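双臂交接实验 图片记录
Dernen 项目组
2021年4月12日

这个页面收集我们在 Murkthorpe 实验室做双臂交接研究的材料。研究的问题比较简单:一只手臂拿起扁平的物体以后,怎样把它交给另一只手臂,并且让两边的夹爪都不碰到对方。我们选择手机作为物体,它薄,表面光滑,对夹持位置的误差很敏感。

方法分成两步。第一步由操作员遥控两只手臂,录下示范动作,一共200条。第二步用这些示范训练策略,输入是两个腕部相机的图像和关节角度。训练的代码从 Mateos 的旧版本改写而来,主要改动在动作的时间对齐部分。

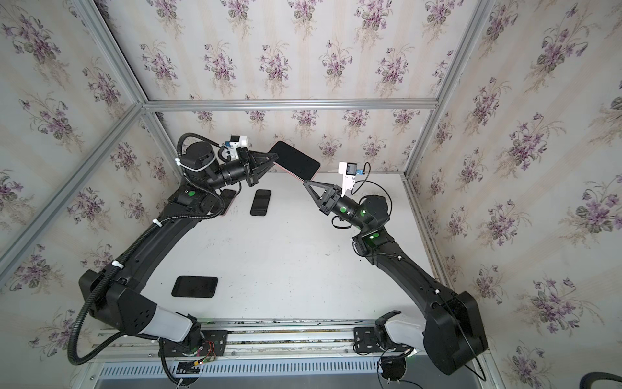 图1 左臂夹住手机靠近下角的位置,右臂夹爪张开,朝向手机。桌面上另有三部手机。

3月的测试一共做了60次交接,其中28次使用训练时没有出现过的摆放位置。每次测试最长允许19秒,超过时间就算失败。失败的情况多数是右臂接近的角度太平,手指先碰到手机的边,然后手机在左夹爪里转动。如果左臂夹得离角太近,这种转动更加明显。

我们现在的做法是在示范里增加“重新对准”的动作,就是右臂先退后一点,再从斜下方靠近。加入以后,策略看起来比较稳定,但是测试的次数还不够,所以暂时不写成功率。

同样的任务也会在 Wodthorpe 的另一套设备上重复,桌面高度和相机角度都不同。对齐部分的代码整理好以后,会和示范数据一起放在项目页的下载栏目。数据格式的说明目前只有英文版,中文版还在翻译。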